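Hand-held gripper demos: does the surface you collect on matter as much as the number of demos?

Posted in Robot Learning > Data Collection
228 views

Mehwish_Virk

Long question, sorry. We are trying to reproduce the result everybody in our reading group keeps quoting, the one that says variety of places beats number of demonstrations. You take a hand-held gripper, you go to lots of rooms, you pick things up, you train a policy on it, and the policy is supposed to work in a room it has never met.

Our numbers do not behave. We have 1231 demos of one task (move a piece of produce to a plate), all collected at one long lab table in the Vetville building, and the policy is very good at that long lab table. Move it to the table next door and it becomes a different and much stupider policy. Fine, that part matches the paper. But then we added demos from 3 new tables and the score on unseen places went up a tiny bit and stopped. My advisor wants to know if we should collect more per table or find more tables. I want to know if I will graduate.

Specifically: does "new environment" mean a new room, a new surface, new objects, or all of them together? And has anyone measured these separately on a small budget? We have two grippers, one arm, and no money.

prurkham_dan

More data. It's always more data. What's your learning rate?

Sidra Rizvi

I ran pretty much this comparison over the winter, on a budget that would embarrass a lemonade stand, so here is what I got and what I think it's worth. Posted 3/10/19, in case you find this in a few years and the whole field has moved on to something sensible.

The short version is that "environment" was doing too many jobs in our spreadsheet too. We had one column for it. A new room with the same kind of hard, flat, pale table counted as new, and the policy did not agree with us. When I split the column into room, support surface and object set, and trained on matched subsets of the same size, surface came out ahead of room by a good margin for pick-and-place. Room mattered mostly through the lighting and whatever was in the background. Objects mattered a lot if you tested on new objects and hardly at all if you didn't, a finding I offer free of charge.

So your 3 new tables may be, as far as the gripper camera cares, the same table with different coffee stains. That camera spends most of an episode looking at what's directly under the fingers. If it's always looking at laminate, you have a laminate expert.

What I did about it was stop booking labs and start collecting in homes, on anything that would hold a tomato.
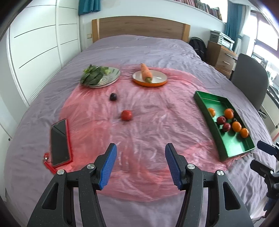
Soft surfaces were where our first policy, the one we called Ukulmont after a typo, fell apart completely. It had learned that the thing under the food is flat and stays put, and it used that to decide how low to go. Put it over a bed and that idea is no use at all. A wrinkled duvet has no single height, and a crinkled pink plastic sheet on top of it has creases that look a lot like edges if edges are what you've been trained to care about. I also like setups where the food is spread over different kinds of support: a tomato and a plum loose on the plastic, a carrot on a plate, oranges and apples in a tray with raised sides. You get three approach problems in one place without moving house. The tray is the mean one, with walls to clear and fruit sitting next to other fruit.

Now the numbers, such as they are. I kept the total number of demos fixed and only changed how many surfaces they were spread over. Going from one surface to 6 gave me a bigger jump on unseen places than doubling the demos on one surface did. Past 6 the curve was still going up, but my evaluation was too small to say how fast, and I would not bet your thesis on the tail of my plot. Soft surfaces helped hard ones a little. Hard surfaces did nothing for soft ones. I have a theory about that, and it's worth what you're paying for it: the soft demos force the policy to look at the object, and the hard ones let it get away with memorizing the tabletop.

Practical things I wish I'd done from the start:

Log the surface as its own field, with a plain word for it. "Duvet" is fine. "Env_14" is how you end up where I was in January.

Keep whole surfaces out for testing. We held out random episodes at first and the scores were gorgeous and meant nothing.

Leave the room's junk alone. I used to clear phones and bags out of the way before recording, and the policy then treated the first stray phone it met as a personal insult.

Check your tracking before you drive home. Plain bedding gave my pose estimates trouble when there was little texture nearby, and I lost most of an afternoon that way.

To answer what you asked: more surfaces, fewer demos on each, and put at least a couple of soft ones in. If your advisor wants a single number, give the number of held-out surfaces you tested on, and then change the subject.

Mehwish_Virk

This is extremely helpful and a little upsetting. I went back through our log, and all of our tables, old and new, came from the same furniture order. Same finish. We drove across town for that.

One follow-up: when you say matched subsets, did you match by number of episodes or by total time? Our people are much slower over anything squishy.

Sidra Rizvi

Episodes. I redid it by total time later, because a reviewer asked, and the order didn't change, though the gap between surface and room got smaller. Slow demos on soft stuff are normal, and I'd leave them in. I would throw out the ones where the person stops halfway to think, since the policy will learn to do that too, and it does it for much longer.

prurkham_dan

You still haven't told us the learning rate.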